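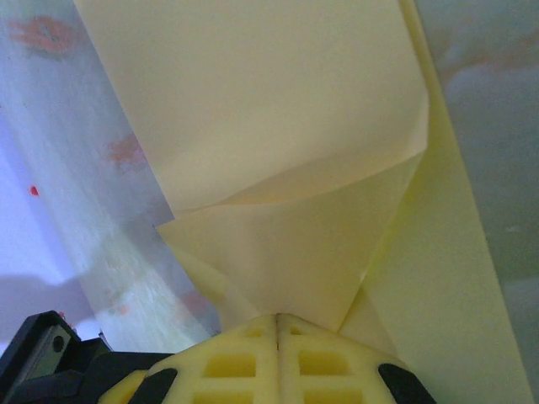

Library > Practical Arts > Chapter 4: Sheets, Folds and Small Things

Contents Previous Next Glossary

Chapter 4
Sheets, Folds and Small Things

Pick up a sheet of paper by one corner and watch what it does. It droops, it curls, it swings away from you. Now pinch it in the middle and lift. The same sheet makes a little tent! Thin materials are wonderful to work with once you start noticing how they answer to your grip, and this chapter is full of chances to notice.

We begin with paper and light cloth, then move on to the small goods that share a table with them: boxes with lids, bottles, cards, rolls of tape. Each one asks for a different hold.

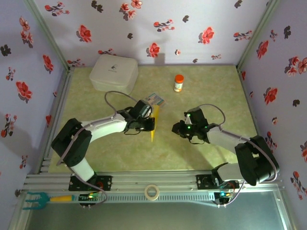
A square box with rounded corners likes a back wall, where it can stay put while you work. A small bottle needs a bit of space on every side, or a sleeve will find it. Cards are the tricky ones — they lie so flat that your fingertips slide right over them.

In Section 4.1 you will lay out a work surface of your own. Pei-shan Cheng's folding exercises follow in 4.2, and you will want 400 sheets of scrap paper for the whole class. Save the creased ones for 4.3.

Filed under: Hands-on Skills, Paper and Cloth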